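Call for participants: towel folding and household tidying study, Furnival building

I'll say up front that I don't believe most folding advice. Corners to corners, thirds, the roll -- everyone swears by one, and I have yet to see a good reason to pick any of them. Mirkeo wants to find out if the method matters at all, and we need 18 people who will fold towels our way and then their own.

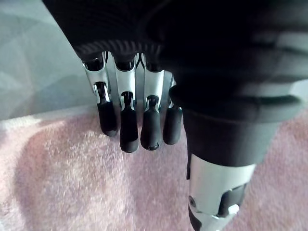 You'll get fluffy towels, the kind that won't hold a crease. Sessions run 70 minutes. We pay $300 for the full set of four, and nothing extra for enthusiasm.

The second part is putting small things back where they belong on a surface you share with a mirror and flowers. Cuvard, who are paying for this, think a nice setting makes people tidier. I doubt it. 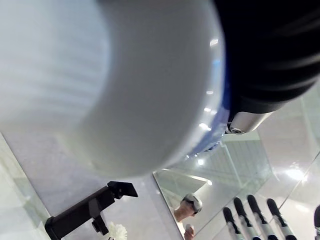
Mirror panel and white flower, Furnival.

You should be over 21 and able to stand for an hour. No training needed. If you've taken a paid course in home organizing, please say so -- we won't turn you down, but I'd like to know what it cost you.
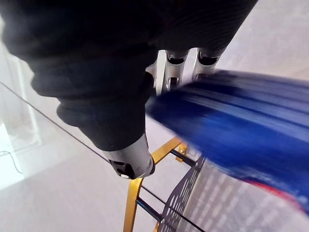
Posted by Bradley Lightfoot, Fri 23 October

Don't send a resume. Write a few lines on how you fold a bath towel and who taught you, if anyone did. Liam Nuttall reads everything and answers within a week. Results are due in May, and I'm not promising they'll be interesting. Quote ref. 2928 in the subject line.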